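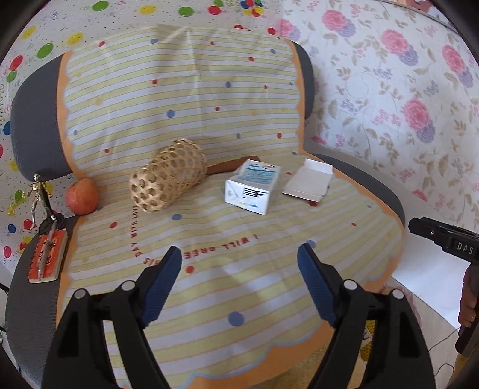

A grey chair with a striped cover, in the living corner at the Flolcombe open day.

In February I went to the open day of the Flolcombe homeware centre. The bus needs 32 minutes from the station and the stop is directly before the gate. I came at ten, and the car park was already full.

The centre shows its goods in small corners, furnished like in a normal flat. In the living corner I stayed the longest. The printed cover has pale stripes, coloured dots and an orange scalloped border, and it goes over the back and the seat of the chair. On the seat were an apple, a small basket of woven bamboo and a white carton. I liked the basket very much, with its holes in the form of hexagons.

In the next hall were the kitchen textiles from Pikico and the blankets from Pakzad. The prices were friendly, but the queue for paying was long. I bought 2 tea towels and a blanket, which I regretted a little on the way home, as it is heavy.

Coffee was served upstairs until four o'clock. A board near the stairs said that 1,795 visitors had come the year before. For me the lighting in the second hall was too strong, otherwise it was a pleasant visit.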